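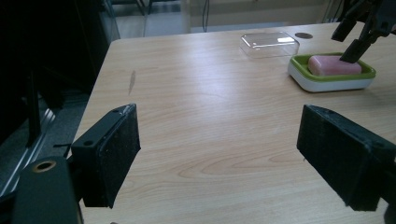

The soap task: pink bar, green tray, clear lid farther back on the table.

Household Chores Pilot, second progress report
Prepared for the Granström program office by Benjamín Troncoso

You asked for a plain answer this time on whether any of this is close to useful in a real home. My answer is no, and I would like to spend this report on why, and on what we propose to do with the remaining money.

Since the last report we have worked on 14 chores from the list agreed with Brinel in September. Four of them now run from start to finish without a person stepping in, on a good day, with the items laid out the way we like them. Truver's summary slide calls these four "solved." I asked them to take the word off and they have not done so yet. A chore that stops working when the dish is turned sideways is not solved in any sense a customer would accept.

Soap is a fair case. Picking a bar out of its dish sounds like nothing. We ran 100 attempts, all on the same table, and 48 ended with the bar lifted and set back in the tray. The rest were split between bars that slid out of the fingers, bars pushed over the side, and runs where the dish came up along with the soap. Fresh bars went better than used ones, and every bathroom I know of has used ones. We have not tried a bar that has been sitting in water. The team would like to leave that for later. I think it should come next.

Grip pads were changed twice during the period. Rougher pads hold the soap better but they pick up residue, and somebody has to clean them. That cleaning time does not appear in Truver's figures. It should, along with the time spent putting things back between runs. By my own notes from one Tuesday, the person looking after the machine did more housework than the machine did.

On the shop-floor side there is less to say. Osura sent bins and packaging late, so shelf restocking has barely started. Their people want a speed comparison against a new hire. I have told them I won't sign one until the task runs with stock that hasn't been lined up beforehand.

Spending is within budget except for replacement pads, where we are over. No change to staffing.

For the next period I am asking for three things:

- permission to drop the six weakest chores and put those hours into soap, lids and cups
- access to a lived-in kitchen for testing, clutter included
- agreement that every success rate sent to you also states how much human help went into it

If the second cannot be arranged, please let me know before the equipment order goes in, as I would cut that order by half.

B. Troncoso

We use cookies to improve your experience on this site. Accept all | Manage preferences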